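Vanel (two-arm bench kit)

Category: Robotics kits > Bench-top handling
Reading time: 2 min
Print this article | E-mail this article 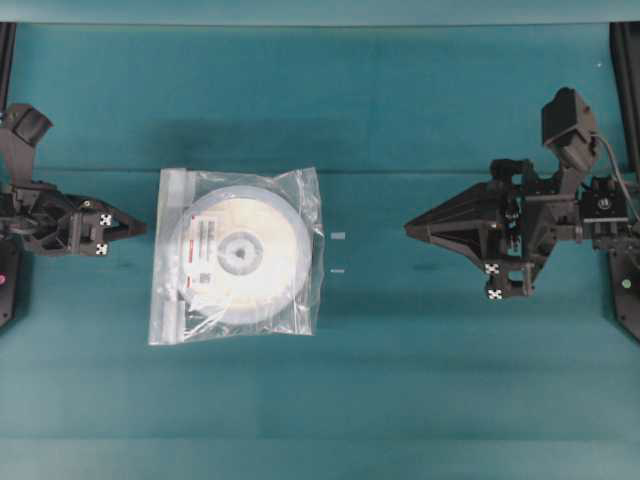 Vanel is a bench-top robot kit made by Skernmont, a small equipment maker based in Astamham. It was designed for shops that handle electronic parts in modest amounts, where reels come in bags, go back into bags, and get moved between shelf and machine many times a day. The kit pairs two black arms with a flat teal work surface, and it is one of the most likable machines in its class.

Design

The arms are mounted facing each other across the work area, each with a tapered gripper and its own camera module. Black-and-white patterned markers on the grippers help the software work out where each one is. The open, ribbed build of the gripper keeps weight down, and worn fingertips can be swapped in a couple of minutes with the driver supplied.

Clear zip bags are a famously tough job for robots. The film wrinkles, throws back bright reflections, and slides away when pushed. Vanel's answer is to use both arms together: one holds the bag steady while the other works at the closure. Watching the pair go about it is a real pleasure - even people who have used larger systems for years tend to stop and look.

Software

The kit runs on Yin, Skernmont's own control program. Tasks are taught by guiding the arms by hand and repeating the motion, and Yin builds a routine from the saved runs. Skernmont suggests up to 200 runs for a task that involves soft packaging, fewer for boxes and trays. The version released in March added a shared library with 55 ready-made routines, including bag opening, reel transfer and label turning. Routines can be copied from one kit to another, a great help to shops with more than one bench.

Price and contents

The standard kit sells for $3,173 and includes both arms, the camera modules, cables, the work surface and a license for Yin. A computer is not included. Spare fingertips are sold separately.

Reception

Early owners have praised the quick setup and the clear printed manual. The most common complaint is glare: under strong overhead lights, shiny film can confuse the cameras, and the manual recommends a soft lamp placed to one side. Reach is also limited, and large reels need to be set down fairly close to the middle of the bench. Neither point takes much away from a kit that makes two-arm work so easy to try.

See also: Yin (software), Skernmont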